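Celtdale Community Help > Home & Storage > Damp and Mold

Do moisture absorber tubs do anything in a closed storage unit?

Posted 13 Sep 2021 by drybones_ct

I rent a small indoor unit in Celtdale, no climate control, and in March I put most of my late aunt's books and paperwork in there. The boxes are cardboard, a mix of liquor store boxes and proper moving boxes. When I went back last week the bottom row felt soft and there was a smell. No mold that I could see, but I didn't open every one.

The front desk sells those hanging bags and plastic tubs with the white crystals (Staltent brand, 2 for more than I'd like to pay). The guy told me they'd "keep the whole unit dry year round." That sounds like something you say when you have a shelf of them to sell. Do they work? Or should I be spending the money on something else? I can't move to a climate controlled unit until my lease runs out.

skeptical_hank

They work in the sense that they fill up with water. People see the water in the tub and figure that's water that would have ended up in their books. Some of it might be. But your unit has a roll-up door with a gap under it, and probably a partition wall that stops short of the ceiling, so you're drying the hallway and whatever blows in from the parking lot. There will always be more.

I ran my own test because I got tired of arguing about this. Put a cheap humidity gauge in my unit in Skitville, left it a couple of weeks with nothing, then a couple of weeks with tubs. The reading bounced around with the weather both times and I couldn't tell you which was which. Not science, but I'd want to see somebody else's numbers before I paid for more tubs. The package says it treats 107 square feet. Treats it how? To what humidity? Over how long? It doesn't say.

What I'd do:

Get everything off the concrete. Soft bottom boxes and fine top boxes usually means the floor is your problem. Pallets are fine if they're clean and dry. Leave a hand's width behind the stacks too, don't shove them against the outside wall.

Get rid of the cardboard. Liquor boxes especially.

Buy a gauge. If it's sitting over 60 percent for days at a time then you know something. Right now all you know is there's a smell.

And open the bottom boxes before you do any of it. If there's mold in there, sealing it in plastic won't help you.

Ngubane_Road_Books

Mostly agree with hank but I think he's too hard on the crystals. Inside a sealed tote a small desiccant pack does a decent job, since there's not much air to dry. I would NOT put the liquid-collecting tub kind in with books. I had one tip over and it left a sticky, salty mess on about 40 paperbacks. That stuff doesn't dry out, it just keeps pulling in water.

Silica gel packs are what you want, the kind you can dry out again in the oven. Follow whatever temperature is on the packet. Be suspicious of "lifetime" claims on those as well.

One place I part ways with the advice you usually hear: don't rush to put everything in airtight totes. If the paper is already damp, let it air out in a dry room first, boxes open, books standing up with a bit of space. Give it a few days at least. People seal up damp paper and then blame the tote.

For the paperwork, anything you'd really miss shouldn't be in that unit at all. Wills, deeds, photos. Take those home. I keep ours in boxes on a low shelf in a room we live in, and I've never needed a product for it.

mel0n_farmer

just ask for a unit upstairs. worked for me

drybones_ct

Thanks all. Opened the bottom row and two boxes had spots on the flaps, books inside look OK but I've brought them home to air out anyway. The desk says upstairs units are the same price, which they somehow forgot to mention while selling me tubs. Going to skip the crystals for now and buy a gauge. Also brought the paperwork home and it's going on shelves for the time being.

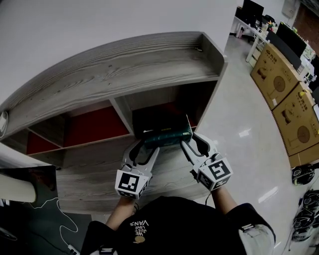 Dark green box at a right-hand cubby in a gray wood-grain shelving unit.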